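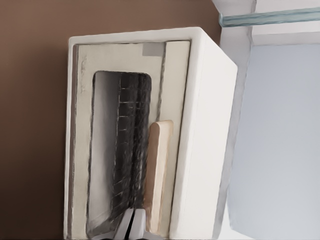
Toaster oven render, door closed

Ticket: Set list and ticket sync dropping songs before the Halonen show
Product: Zato (concert planning and box office)
Opened by: Ntombi Rampersad, Mikside
Opened: September 2023
Status: Solved, one follow-up open

First message

Hi Zato team! First off, we love the new stage view and the whole band has been playing with it all week. Now for the trouble. We have a solo piano and voice night coming up at Halonen, and the set list in Zato keeps losing songs between my laptop and the tablet at the front of house desk. I have 14 songs on the laptop. The tablet shows 11, and the missing ones are always the same: the two encores and the waltz in the second half.

The seat count is off too, though I don't know if it's the same bug. The hall plan has 1,134 seats and Zato sells all of them, but the print version of the program leaves off the balcony. I only mention it in case it helps.

What I've tried so far:
Signed out and in again on both devices
Removed the waltz and typed it back in (it showed up on the tablet for maybe a minute, then went away again!)
Turned off the house Wi-Fi and used my phone
Made a copy of the event. The copy has the same gap.

Reply from support

Thanks for such a clear report, Ntombi, and what a lovely program. Could you open the event, go to Songs, and look at the small tag next to each title? We'd like to know whether the missing ones say "Draft" or "Guest". Please also send the sync log from the tablet. It's under Settings, Help, Save log.

Ntombi

Oh, good call. The waltz says Guest and so do both encores. That makes sense, they're the songs where the Grillness horns come on and play with our singer. They're a fantastic little brass group and we added them to the bill pretty late. I put them in as guests under the Performers tab. Log attached. It has a lot of lines that say "performer not confirmed, item held." 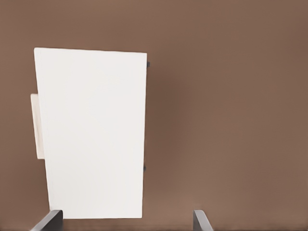 So my new guess is that the tablet hides anything with a guest who hasn't said yes in the app. But they have said yes! Their leader clicked the link in the email and got the green check mark. I saw it on her phone during rehearsal.

Reply from support

Your guess is very close. The tablet holds back any song with an unconfirmed guest, so that the printed program never names somebody who hasn't agreed to play. In your log, the Grillness account shows up 2 times. One was made when you typed the name into Performers, and the other was made when their leader opened the email. She confirmed the second one. Your songs are tied to the first.

Could you try these steps on the laptop?
1. Open Performers and find both Grillness entries.
2. Pick the one without the green check, choose Merge, and select the confirmed one as the one to keep.
3. Go back to Songs and open each of the 3 guest numbers once, then save.
4. On the tablet, pull down on the set list to refresh.

Don't delete the old entry before merging. That would take the songs' arrangement notes with it.

Ntombi

YES! All 14 are there. I did the merge, saved the waltz first to test it, and it popped up on the tablet before I'd even pulled down to refresh. Then the encores. The key changes and my notes for the horn cues came across too, and I was really worried about those (we spent a whole evening on the cues for the last encore, and the singer has a long held note there that everybody has to breathe with).

Our sound person ran through the full list from the desk this afternoon and the lighting cues lined up with every song. It's so nice to see it all in one place.

One thing still open: the balcony is still missing from the print version. I refreshed, and I tried it from the copied event as well.

Reply from support

So happy to hear it! We've added a note for our developers about the double entry, as the app should offer to merge those by itself when the email link is opened.

The balcony is a separate matter. The Halonen plan in our library has two levels, and the print layout you picked is a one-level layout. Switch to "Full house" under Print, Layout and it should come back. If the page breaks look odd after that, send us the PDF and we'll keep this ticket open.

Ntombi

Balcony's back. The page break lands right in the middle of the singer's bio, so PDF is on its way. We're also bringing the same program to a smaller room in November, so I'll want to copy the event again once the bio fits. Can I do that without the guests having to confirm a second time?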